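Sitting Still: A Report on Student Desk Habits in Auer Hall
Anayeli Tovar and Mathias Tanner
Submitted 2 October 2026

1. Why we did this

Our first idea was a project on sleep, but every other group had picked sleep, and most of them looked as if they could have used some. We settled on sitting. Both of us spend a great deal of time doing it and neither of us had ever read anything about it.

The question we set ourselves was a small one: how long do students stay in a chair before getting up, and what makes them get up? We left out posture. Mathias wanted it in, but when we tried to score each other's posture we couldn't agree on what a slouch was, and the discussion got a bit personal.

2. Method

We asked 50 students living in Auer Hall to keep a paper diary over five study days in August, during the resit period. They wrote down when they sat down to work, when they stood up, and why. Standing up to reach something on a shelf and sitting straight back down did not count. This rule was added on the second day, after an argument with a participant who owned a lot of shelves.

Paper was a deliberate choice. An earlier group had used a phone app called Vumard for a similar project and found that people picked up the phone to log a break and then had a different break, on the phone. Paper has its own problems. One diary came back with soup on it and another was filled in, all five days, in the same pen and at what looked like the same speed. We kept the first and threw out the second.

We also asked for step counts from anyone who already wore a tracker. The target we gave them was 3,000 steps on a study day, which we thought was insultingly low. The middle result was 2,000.

3. What we found

Most sitting spells ended for reasons that had nothing to do with health. The commonest were food, the toilet, and somebody knocking. "Stretching" appeared often on day one and had almost vanished by day three, which we take to mean that people were on their best behaviour for a day and then forgot about us.

The longest spells came after supper. Students working in the library got up less than those working in their rooms, mainly for fear of losing the seat. Students with a kettle in the room got up less than those who used the shared kitchen — a finding we are oddly proud of.
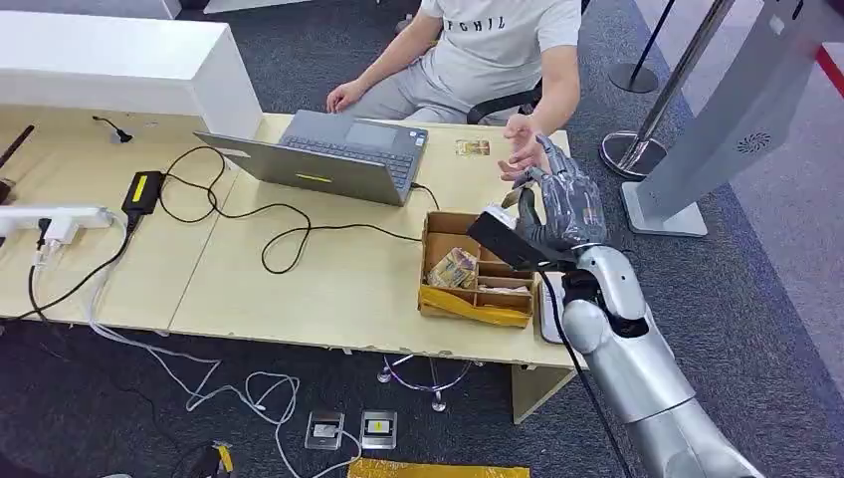
Does a laptop on a desk keep people sitting longer than a book does?

In our diaries it did, though only by a little, and the gap closed whenever the laptop needed charging and the charger was in another room.

4. Problems

Diaries rely on memory and goodwill. Some people plainly filled theirs in at bedtime, when every break seems to have happened on the hour. Resits are also a strange time to measure anyone. We would repeat the work in an ordinary teaching week, with a clearer rule about shelves.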